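Materials and Surfaces, Week 2
Notes to go with the Tuesday session

I promised I'd write these up properly, so here goes. They follow the order I talked in, more or less, with a few bits I ran out of time for. If you missed the session, read the part on gloss twice and skip my moaning about paint names.

Why we're doing surfaces before colour

Most drawing and design courses start with the colour wheel. I've taught it that way myself and I always end up regretting it, as people learn to mix a lovely orange and then can't work out why the orange thing they've painted looks like a hole in the page. What they're missing is surface. A tomato and a brick can be very nearly the same red, and you'd never mix them up, even in a bad light and from across a room. Your eye is reading how the light comes back off them, and it does that so fast you don't notice it happening.

So for these first weeks I want you to forget hue as far as you can. Work in pencil, or in one dark paint and white. If you've bought the big set already, put it in a drawer (it'll keep!).

Matt, satin, gloss

Light hits a thing and some of it bounces. If the surface is rough on a very small scale, the bounce goes off in all directions and you get a soft, even look that hardly changes when you move your head. Chalk does this, and so does a digestive biscuit. If the surface is smooth, the bounce is tidy and you get a highlight, a bright patch that slides about as you move. Satin is everything in the middle, and it's where most of the household objects you'll be drawing live.

The mistake I see every single year is the white dot. Somebody draws a mug, decides it's shiny, and puts a little white dot on it, usually top left, usually the same size whatever the mug is like. Please look at your actual mug. The highlight on a glazed mug in my kitchen is the shape of the window, bent round the side, with the bar of the window frame running through it. Once you've drawn that you'll never go back to dots.

A few things worth trying at home:

Breathe on a spoon and watch the highlight spread out and go dull, then creep back.
Rub candle wax on one half of a pebble and leave the other half alone.
Look at a leather shoe along the toe, where it creases. The highlight breaks up exactly where the leather bends.

Dark things are harder than you think

We got into a good argument about this one in the room. Ask people to draw something black and they fill it in solid, pressing as hard as they can. But a black thing in a lit room is hardly ever all black. If it has any shine to it, it's picking up the ceiling and the window and your shirt, and there might be patches on it lighter than the shadow side of something white. I know that sounds wrong. Try it with a black bin bag and an egg and squint.

Squinting is the best tool you've got, by the way. It knocks out the fussy detail and leaves you with four or five lumps of tone. Sort out which lump is darkest and which is lightest, get those down, and then fit the rest between them. Leave the edges until late.

White things have the opposite trouble. People are scared to put any tone on them at all, so they stay flat as paper. A white dish has a light side and a shadow side like everything else, and the inside of it will often be darker than you'd expect. Against a black background you can afford to go quite grey on the white before it stops reading as white.
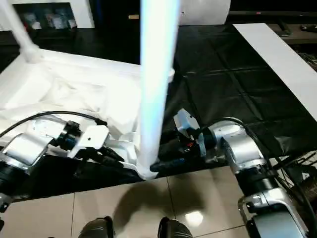
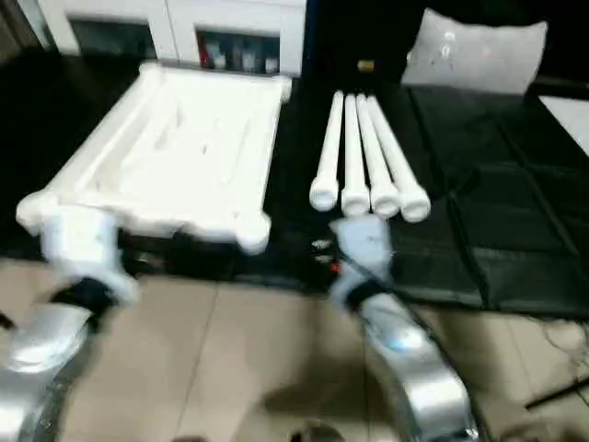 White against black in both: squint until only the big tones are left.

Edges

An edge in a drawing is simply the place where two tones meet, and they don't all meet in the same way. A hard edge jumps forward. A soft one sinks back or suggests something round. If you draw every edge equally crisp, the whole thing looks cut out with scissors and stuck down. I'd like at least one edge in your homework to be lost completely, so the thing and its background just run together. It feels like a mistake while you're doing it. Leave it in anyway and look again after a cup of tea.

Cast shadows are good practice for this. Stand a jar on the table under a lamp and follow its shadow away from the base. It starts off sharp and gets fuzzier the further it goes. On a cloudy day it may hardly show up at all, and then the jar seems to float unless you find the thin dark line right where it touches down.

Paper and pencils

You don't need anything fancy. For this week I'm using the Justari pad, which has a bit of tooth to it and takes rubbing out fairly well, though the cover falls off if you look at it sternly. The Rustitz pencils in the cupboard are fine for the light tones. For the darks get something softer, a 4B or a 6B, and sharpen it with a knife if you can, as the little plastic sharpeners chew the lead. Putty rubbers are far better than the hard kind. You can pinch one to a point and lift out a highlight with it, which is great fun and slightly addictive.

On paint names, since somebody asked: I can't tell you what "Povdale Mist" is meant to look like. I've had two tins of it and they didn't match each other. Go by the swatch.

Reading

The Kostiuk handbook, page 29, has the tone scale I drew on the board. Page 80 is the bit about drapery, and you could leave that until next time unless you're keen. I'm not mad about the chapter in between on perspective, and we'll be doing that differently.

For next week

Choose one object with a shine and one without, as near to each other in tone as you can manage. Put them side by side under a single lamp, with the main light off. Draw them on one sheet, no outlines, just tone. Spend most of your time looking. Bring the objects as well if they'll fit in a bag, so we can set them up again and compare.

Oh, and bring an old shirt. We'll be using charcoal and it gets everywhere.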